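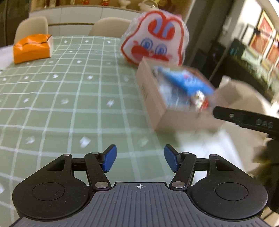 Lumturie Pavlović read our April draft and wrote back that a hand-held gripper teaches a robot very little if the students holding it already know where everything goes. We think the remark is fair. Team Pavitz planned 200 packing demonstrations and kept 60. The rest had bad tracking - or so the software claimed, and we have doubts about that too.

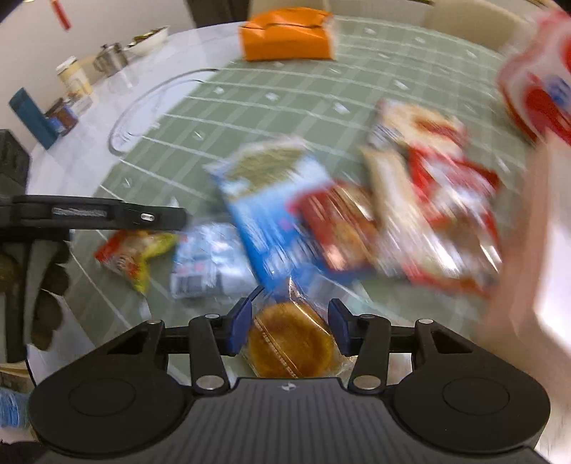

Does a wrapped snack make a good test object? Only for grip, as the wrapper shifts under the pads and spoils any measure of placement. Our 2 trained policies have not been compared yet.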